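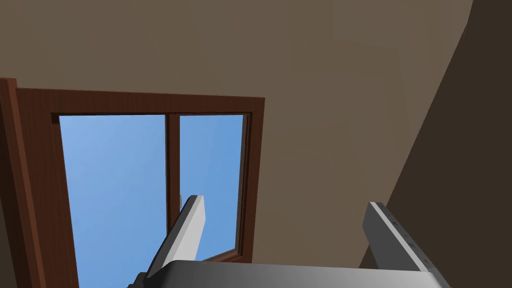 Girard Heko 2, Simulationspaket für Greiferkameras

Wer Steuerungen für mobile Greifarme testet, ohne jedes Mal die Hardware hochzufahren, landet früher oder später bei Girard. Ich habe die Version 2 von Heko mit der Wohnungsszene Dreden benutzt, auf einem Rechner mit 16 GB Arbeitsspeicher. Die Lizenz kostet 843 Euro im Jahr, Updates sind enthalten.

Die Installation lief ohne Probleme. Das Handbuch ist knapp und an manchen Stellen veraltet, vor allem beim Import eigener Grundrisse. Vorher hatte ich Skikeo im Einsatz, dort ist der Import besser gelöst, dafür reagiert die Handkamera träger.

Die Ansicht vom Handgelenk aus ist der Grund für den Kauf. Palme und beide Finger stehen immer mit im Bild, auch bei stark gekipptem Arm. Holz bekommt eine feine Maserung, Wände bleiben glatt und ohne Struktur - für Bildverarbeitung, die sich an Oberflächen orientiert, ist das zu wenig.

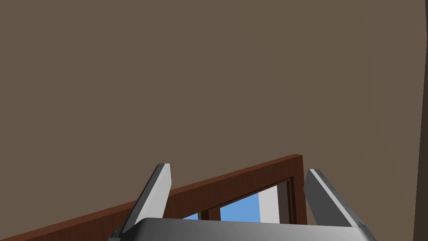
Handkamera in Heko: geöffneter Greifer vor brauner Fläche und rotbraunem Holzrahmen

Hinter den Öffnungen gibt es vor allem flaches Blau. Mich stört das nicht, wer Gegenlicht oder Spiegelungen prüfen will, braucht ein anderes Programm. Die Lichtquellen lassen sich verschieben, die Einstellung geht aber beim Szenenwechsel verloren. Der Support hat nach zwei Tagen geantwortet und den Fehler bestätigt.

Wertung: 7 von 10 Punkten. Für Greif- und Anfahrtests geeignet, für fotorealistische Trainingsdaten nicht.

Stand: 13.9.18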